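Gripping cutlery with a two-finger gripper: bench notes

Flat stock and blocks are easy for a parallel gripper. Polished cutlery is harder. The handle is thin, the centre of mass sits out in the bowl, and the surface returns whatever light is in the workshop. The settings below suit a small arm on a shared bench with the camera mounted at the wrist.

Close on the neck or the upper handle, never on the bowl. Set the closing force to 30 per cent and step up by 4 until the spoon no longer rotates when tapped. Hold it upright for the check; a slipping grip is easier to read that way.

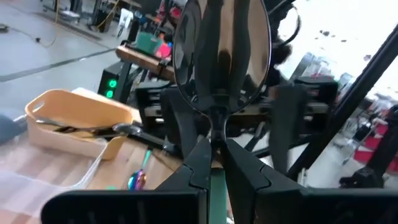 Workshop tips | Words: Nanami Mizuno | Bench testing: Katsuhiko Yagi | 2nd June

A mirror finish will put the fingers and the surroundings into the bowl as dark, blurred patches, with a bright band along the rim if there is a window nearby. Lock the exposure before tuning detection. Automatic exposure drifts each time the bowl turns toward the light.

Keep the tray within 65 cm of the arm's base and clamp it if the tabletop is smooth. Mix the practice set: forks, plain spoons, dark handles, coloured finishes. A program tuned on one colour of metal tends to fail on the next.

Wipe the finger pads with a dry cloth after every 7 cycles. Grease from handling is the usual cause of a late slip.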